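Reading and Writing for Young Adults
Handout 4: Opening chapters, and why readers leave

Course tutor: Aurora Garcia

Bring this to the session along with whichever novel you picked from the list. If you haven't picked one yet, the list has been up since April and has not grown any shorter.

1. The fifty-page promise

Most adults will give a novel fifty pages out of politeness. Teenagers will give it 2, and some of them are reading the second while looking at a phone. Last term we spent a whole session complaining about this. This term I'd like us to look at what those pages are doing.

An opening has a few jobs and can't do all of them at once. It has to give us a voice we can stand to be shut in a room with. It has to suggest that something is already wrong, or soon will be. It should also let us know, gently, what kind of book we're in, so that the dragon in chapter nine doesn't come as a personal insult.

Our main text is "The Reltunau Road" by Þröstur Steinarsdóttir, in the school edition. It begins with a girl called Jaiswal being driven to her aunt's house by a father who won't say how long she is staying. Very little happens. He comments on the weather. She counts gates. By the end of the page we know that these two have had an enormous row and that neither of them won it.

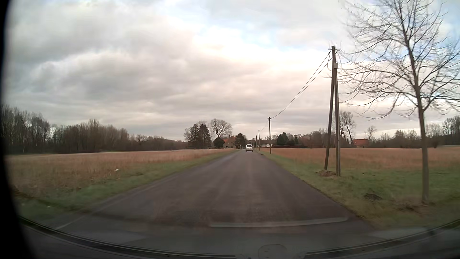
A straight road under heavy cloud, with one van ahead.

Read the first chapter twice. On the second go, underline every line in which the father says something that isn't what he means. You'll need a pen with plenty of ink.

2. Backstory, and how much of it to swallow

New writers tend to think we can't possibly care about Jaiswal until we know her age, her hair, her school, her best friend and what happened to the cat. So they stop the car, as it were, and read us her file. Steinarsdóttir doesn't tell us Jaiswal's age until page 31, and by then we've worked it out from what she packs.

Compare this with "Hindex", the second book on the list, which runs to 613 pages and spends a fair few of them on the history of a postal service. I am fond of "Hindex". I have also watched a whole group of fourteen-year-olds put it down on the same paragraph, like a flock of birds turning. Find that paragraph. It isn't hard to find.

Some questions to have in your head as you read:

What do we want to know by the bottom of page one?
Who is keeping it from us, the character or the author?
Are we enjoying being kept waiting, or just being kept?
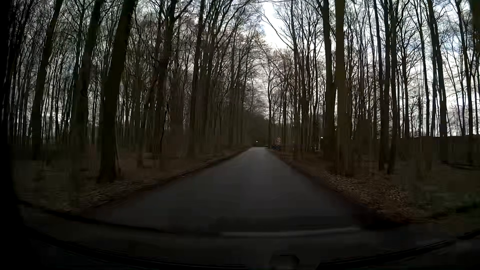

The third of those is where arguments start, and I'd like them to. Withholding is a perfectly decent trick when the character has a reason to keep quiet. Jaiswal avoids the subject of her mother for four chapters, and we forgive her, as she plainly can't bear it. When the narrator avoids the subject simply to have something left for chapter five, readers notice, and they sulk.

A word on prologues. Try removing the one from "Rirnisel" and starting at the line "We were late, so of course we stopped for chips." Has anything been lost? Last year's group split down the middle on this and one pair were still at it in the car park.

3. Reading the other way round

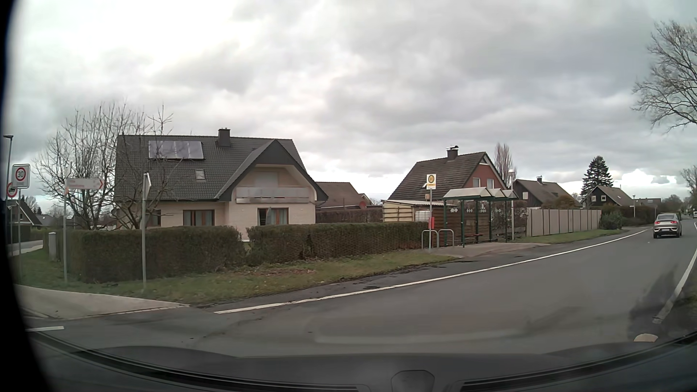
Reading time for this section: 5 minutes

Once you've finished a book, go back and read the opening again. A good one changes. The father's dull remark about rain, which we took for small talk, is the same remark he makes at the hospital near the end, and it's rather horrible to meet it again on page one looking so innocent.

This is also a quick way to test a recommendation. If you press a novel on a younger reader and can't remember a thing about how it starts, be careful. You may be recommending the last hundred pages, and they have to get there first.

4. For next session

Write the opening page of a novel you have no intention of finishing. One side, double spaced. Two people must be in it and one of them must want to be somewhere else. No alarm clocks, no mirrors, no dreams - I have read the dream ones, all of them, and I'm tired.

Swap with a partner, who should put a small cross at the exact point where they'd have stopped reading. Partners are to be truthful. Authors are not to snatch the page back.

Spare copies of "Rirnisel" are on the shelf by the door. Please return the ones you borrowed for Handout 3.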